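Budgeting for a kitchen-task arm: simulate first, then spend

Posted Sat 7 November by the bench notes author

The quote for the arm came back in September and I have been moving numbers between cells ever since. The plan is one tabletop arm with a two-finger gripper, working on kitchen tasks: lifting lids, pressing buttons, opening small appliance doors. The spending order has changed more than the total, so I am writing it down while I can still read the spreadsheet.

The original sheet put the arm first, then cameras, then a bench, with simulation as a free item at the bottom. Simulation is not free. The licence we use costs nothing, but it needs a graphics card, disk space and somebody's evenings. I now carry it as its own line and it is the first one to be paid.

The reason is camera placement. A mount from Dovberg, with its clamp and cable, is cheap to buy and slow to move once the bench is drilled. In the simulated kitchen I can move a viewpoint by editing one line. Three renders from the same session, two looking down on the counter and one close to the fingertip:

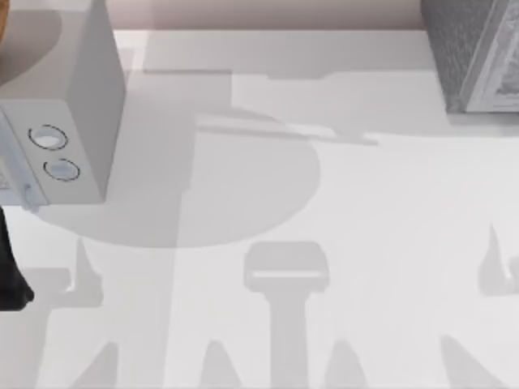
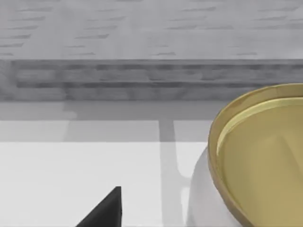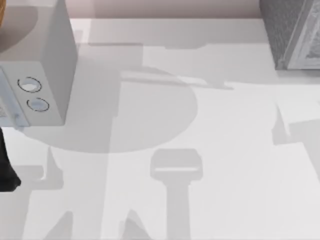

What the renders changed in the budget

Lighting went up. The overhead views have so many shadows across the white counter that I would not want to train on the real equivalent without some control over the lamps. I had allowed for a single desk light. The sheet now has two diffuse panels and a dimmer. A matt grey worktop is also down as an option, though it may only swap one problem for another.

The second change is the number of cameras. An overhead view gives me the layout of the counter but very little of the finger. The close view has the fingertip and part of a round gold dish, with not much else to work from. Neither is enough alone. I have budgeted for three cameras: two fixed and one on the wrist. The wrist unit is the dearest of them and needs a lighter cable than the one Idberg supplies as standard.

The third is the gripper. The quoted fingers are long and tapered, and a tapered tip is good for buttons and poor for anything heavy with a smooth rim. Spare fingertips in a softer material are 47 a pair from Urico. I have put in two pairs, and will probably regret not putting in more.

Items people leave out

Bolts and a mounting plate. Ours was 238 with delivery, which is almost what I had allowed for the whole bench.

Emergency stop, with enough cable to reach the person using it.

Props. A small appliance with real knobs, some pots and a few lids. Buy second-hand and buy duplicates, as they will be dropped.

Calibration time. It has no price on the sheet, so I enter it in days and keep it next to the delivery date.

A spare power supply. The lead time on the Cho unit is longer than the lead time on the arm.

The order I have settled on is graphics card and disks, then lighting and one fixed camera, then the arm, then the remaining cameras. The arm is the part with the shortest returns window, and I do not want it sitting in its box while I wait for brackets.

Comments (3)

gantry_pete: Did you price a second arm? Most of the bench cost is shared, so the step up is smaller than it looks.

bench notes author: I did. It doubles the cell guarding as well, so it has gone into next year's sheet.

mll: Check the wrist camera's weight against the payload figure with the gripper already fitted. We missed that and had to send one back.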